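Pelludis snack counter list
Re: [counter] Baskets for the sandwiches?
Date: 2023-04-27

> I'm putting in for wicker baskets again. The sandwiches look homemade
> in a basket and like a vending machine anywhere else. The Hitcombe
> counter switched in January and they say they wouldn't go back. Pristus
> has round ones in the spring list. I'd like to order for all the counters
> and be done with it. The trays can go to the storeroom.
>
> Any objections, speak now.

I have a few, so I'm speaking now.

First, "they wouldn't go back" is a remark, and I'd want more than a remark before we spend money. When I asked Hitcombe for their sales I got two figures. They sold 1000 sandwiches in the stretch before the baskets and 1276 in the stretch after. That sounds fine until you notice that the second stretch was longer and that they changed the filling list in the middle of it. I can't tell what the basket did and neither can they.

Second, the price. The Gowda trays are paid for. They wipe down in a few seconds and they stack. Wicker does neither very well, and crumbs go down into the weave and stay there. If anyone has a way of cleaning a braided rim that doesn't involve a toothbrush, I'd like to read it.

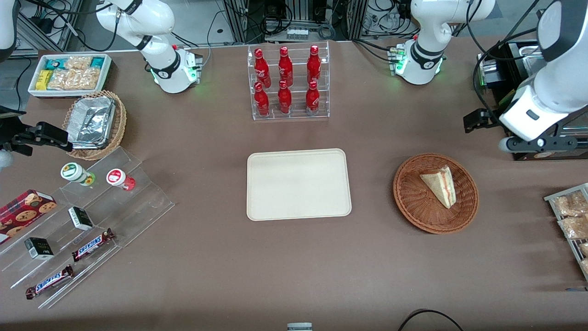 My worry with the layout is that we'd be buying a container for the one item that already has a decent one. The drinks get their two tiers and it suits them, since the back row shows over the front. The bags of snacks have a wire rack. Then the sandwich, a single wedge, goes in a round basket while a perfectly good beige tray sits beside it with nothing on it. A triangle in a circle slides wherever it likes, too. On a flat tray you can line wedges up so the fillings face the customer, and people do choose by filling, whatever they say on the comment cards.

I'll give the basket this much: brown on brown looks warmer than beige plastic. Whether warmth sells egg salad, I have my doubts.

Third, the "homemade" argument. Our sandwiches come in clear wrap and they're going to stay in clear wrap. I don't believe anyone sees plastic film bunched up at one end and thinks of a farmhouse. If we wanted them to look better I'd start with which way up they go. Cut side up, you can see the green and the red between the bread, and that does more for it than anything underneath — and it costs nothing.
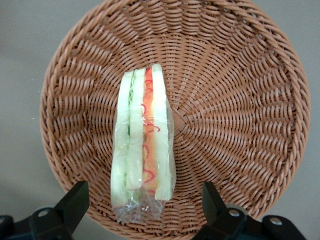 What I'd agree to

- Two baskets from Pristus, for one counter only, and no order for the rest until we've seen them in use.
- The same fillings for the whole trial, at the same prices.
- Cut side up everywhere, trays included, so we aren't comparing a tidy basket with a careless tray.
- The trays stay at the counters. Once something goes to the storeroom it doesn't come out again, as we know from the cake stands.

If the baskets come out ahead after that, order around 1000 of them for all I care. Until then please count me as a no on the full order.

Also, the spring list gives a width but no depth. Could someone ask?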